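Grollstead Sewing and Craft Circle
Minutes of the February meeting
Taken by Tanveer Kazmi
February

The meeting opened at 7 p.m. in the upstairs room. Minutes of the previous meeting were read and accepted with one correction: the fabric swap raised money for the heating fund, not the library.

1. Room rent
The landlord has asked for $40 a month more starting in spring. Members agreed to pay it for now. The other room we looked at, over the Zamudio bakery, is cheaper but has no elevator and the outlets are all on one wall. Tanveer will write back to the landlord and ask whether the new rent includes use of the kitchen.

2. Bank balance
The account stands at $3,842 after the insurance payment. Two members still owe dues from last year and will get a reminder. It was agreed to keep $500 back for repairs to the machines.

3. Sewing machines
The older Jakico skips stitches on anything heavier than a bed sheet. A new needle and rethreading made no difference. It will go to the repair shop, with a limit of $40 before they have to call us. Until then, please use the Cokby for denim and canvas. The oil is now kept in the drawer under the thread rack — please put it back there.

4. Tables and cutting mats
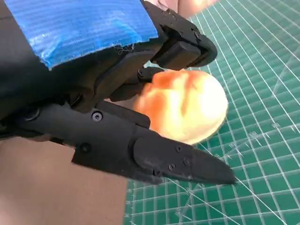
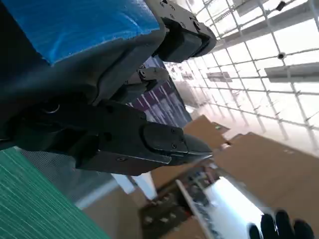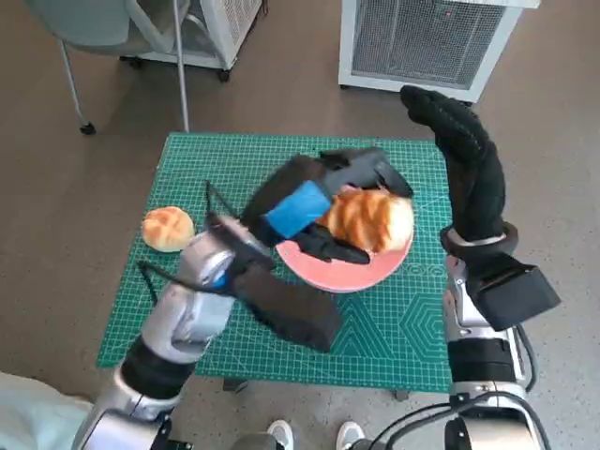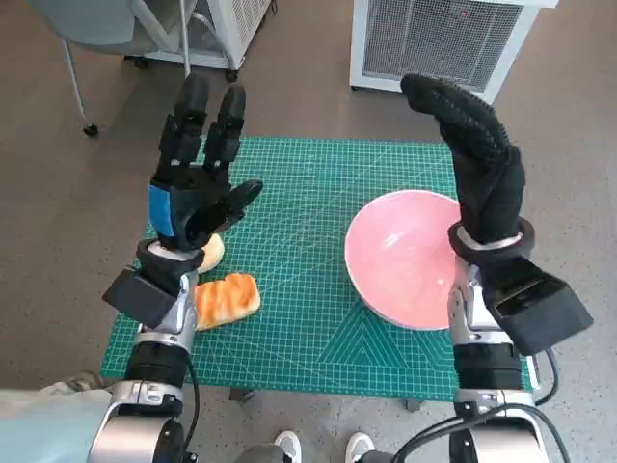
The cutting tables are too low for anyone working more than an hour, and there have been complaints of sore backs since the fall. Raising them on blocks was discussed. Blocks cost very little, but the tables may wobble when someone leans on a rotary cutter. We will try one table first. On mats, the group prefers the green self-healing kind with the white grid, and any replacements should be the same so that two can be pushed together for long cuts. A printed grid should still be checked with a steel ruler before cutting a full set of quilt pieces. Mats are to be stored flat and kept away from the radiator. Food stays off them during cutting sessions, and this goes for buns on a plate as well. The kitchen counter is free for snacks.

5. Spring quilt
The pattern vote went to the log cabin block. Colors are blue, cream and rust. Each member will bring finished blocks to the April meeting, pressed, with a quarter-inch seam. Anyone who can't finish should say so by the end of March so the blocks can be shared out.

6. Other business
The door code has changed. Ask Tanveer for it in person — it will not be sent by email. Scrap bags for the children's class are running low, cotton only please.

The meeting closed at 8:40 p.m. Next meeting in March, same room.

Grollstead Sewing and Craft Circle | Contact the secretary | Back to top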